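Notebook, grippers — December 2020

Second pair of fingers on the hand-held tool. Picking up from where Tyra left off with the bare printed ones, which slid off anything shiny. The foam-faced pair is so much better that I want to write it all down while I still have the feel of it in my hand!

Task was the pink box with the hinged lid: close the lid, open it again, shift the box a little across the table, set it back. 20 rounds each with three people holding the tool (me, Eskil, Gudrun). Same table, same start position, lid open at the start of every round.

Bare fingers, from Tyra's sheet: fine on the lid, poor on the rim. The rim is rounded and the plastic is glossy, so the tips need a hard squeeze and then let go all at once. With foam I can close on it gently and it stays put. Gudrun got it first try and laughed out loud. Eskil squeezes harder than either of us and still had no slips after the first few rounds. 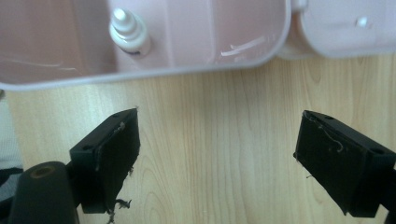 What I like most is how forgiving the angle is. Coming in crooked used to mean backing off and starting over, and now the padding takes up the difference and I keep going. The white nozzle inside the box is next. It has a narrow tip and a wider collar, and my guess is the collar is the place to grab. Gwenaël bets on the tip. We'll see.

Less good: the foam is fraying along the edges and it collects threads like crazy. 146 closes on this pair so far by the counter. I had hoped for 200 before re-facing, and the grip still feels fine, so I'm leaving it on to find out. Loose fibers hanging in front of the camera bother me more than the wear does — Ylva thinks they'll show up in the wrist view at the worst moments. Trim before next run.

To do:
Ask Wellow if they sell the same foam with a skin on it.
Cut 10 spare pads, slightly undersize so the edges don't stick out past the block.
Try the Vodstead silicone on one finger only, foam on the other.
Screws on the right finger: check tight, no thread locker yet.

Eskil has the tool tomorrow morning, I get it back after lunch.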